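Stationery and paper fair, Cirkstead: notes from a day in March
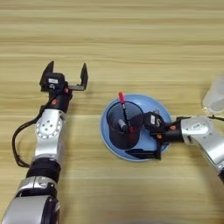
The fair takes up the old corn exchange at Cirkstead and the covered market behind it, with small makers in the first and the larger suppliers in the second. I went for desk goods: pens, markers, holders, trays and anything else that sits on a work table all day. Paper has its own hall upstairs and I gave it less time than it deserves. Most of what I liked was plain. A dark pen holder standing on a light blue plate with a raised rim, on a pale wood tabletop, told me more about what works on a desk than the big displays did. The holder had a red-capped marker leaning in it with the cap above the rim, so you could pick out the color at once. I have a drawer full of saucers at home and have never thought to put one under a pen cup.

Doors opened at nine and the line was already out to the bus shelter. Tickets are checked at the side entrance, so ignore the big front doors, which stay shut. Coats go in a room to the left. There is a charge for bags over a certain size and I ended up carrying mine.

Stoveck had the corner by the stairs. They make cups, trays and letter racks, and they brought 168 pieces, all set out by color along one wall. The person on the stand let me handle everything. The heavier cups have a weighted base and stay upright when you pull a pen out with one hand. The lighter ones are cheaper and tip over if you fill them with long brushes. I bought 2 of the heavy ones in gray. They also had a low tray with a divider that slides, but the divider stuck halfway on the one I tried, and the second one did the same thing.

Endeo was showing markers and had rolls of paper pinned out for testing. The broad tips are good on brown paper and on cardboard. On thin white paper they go straight through to the next sheet. Their caps click shut firmly and the color on the cap matches the ink closely, which matters if you store them with the tips down. I asked about refills and was told they are planned for the red, blue and black only. The table was crowded from ten until lunch - go early or wait until after two.

I had expected to spend longer with Fleury, who do glue sticks and tapes, but half their order was delayed and they were down to one shelf. The glue I tried went on smoothly and had very little smell. It was too soft to judge whether it would hold a photo corner. They gave me a short one to take home and I will try it on the scrapbook pages I have been putting off.

Upstairs there was a small display about the history of writing in the town. The oldest piece is a ledger page from 1625, kept behind glass with the lights turned low. The hand is neat at the top and gets worse toward the bottom, and there is a blot in the right margin. The label gives the year and the name of the mill and that is all. I would have liked to know what they were buying and selling.

Lunch was soup and bread in the market hall. Seats are limited and the tables are shared. The soup was fine, the tea was weak.

The afternoon talk covered how to set up a shared work table for a class or a club. The main advice was to keep fewer pens out. One cup in reach of everyone, a few markers and a glue stick, and the rest in a closed box. The speaker had tried it both ways with the same group and said caps went missing much less often with the small cup. There were questions about scissors, which took up most of the remaining time.

The organizers said they had room for 600 visitors through the day. The aisles in the corn exchange are narrow, and with a stroller or a wheelchair I would start in the market hall, where there is a ramp and a wider path between the stands.

Parking is behind the library and was full by ten. The train is easier - the station is a short walk along the river, with one steep bit near the bridge. Most of the small makers take cards now, although the stand selling loose nibs by the scoop was cash only and the nearest machine is across the square.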